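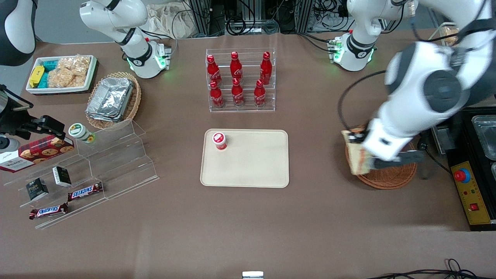

I've been putting the shopping away badly for most of my adult life. Everything went in the nearest gap, the new tins went in front of the old tins, and every March I'd find a bag of lentils that had been there since we moved in. Then we lost the big larder when the kitchen was redone and I had to get better at it, quickly!

So, what I do now.

Sort before you open a single cupboard. I tip everything out and group it by where it's going - fridge, freezer, dry stuff, bathroom - and only then start walking about with it. It feels slower and it's so much quicker. Frozen things get dealt with first, obviously, but the rest can sit there while the kettle boils.

New at the back, old at the front. I know, your mum told you. Mine did too and I ignored her. If you've got deep shelves, pull the old ones forward before you go to the shops.

Write the date on anything you open. I keep a marker tied to the fridge handle with string (it went missing three times before the string). Pesto, passata and coconut milk are the worst in our house. I put the day I opened it on the lid, nothing fancier.

Decanting - I'm in two minds. Flour and rice, yes, because we had moths one summer and I'm never doing that again. Pasta, no. You end up with a jar that's full and a bag with 20 pieces of penne left in it, and then you've got both to store. If you do decant, cut the cooking instructions off the packet and tape them to the back of the jar.

Crisps and biscuits go up high, in a lidded tub. This has nothing to do with the children.

My neighbour Jyoti Shukla keeps a "use me" box on the middle shelf of her fridge: half an onion, the end of the cheese, that sort of thing. Whoever's cooking has to look in there first. I copied her and we now throw away hardly any veg, apart from celery, which I can't seem to save whatever I do.

Last one. Give it 15 minutes before you shop to check what you've got, and write the list in the order you walk round the shop. Mine starts with fruit and ends with loo roll. I still forget the bin bags.

Next time: the cupboard under the sink, if I'm feeling brave.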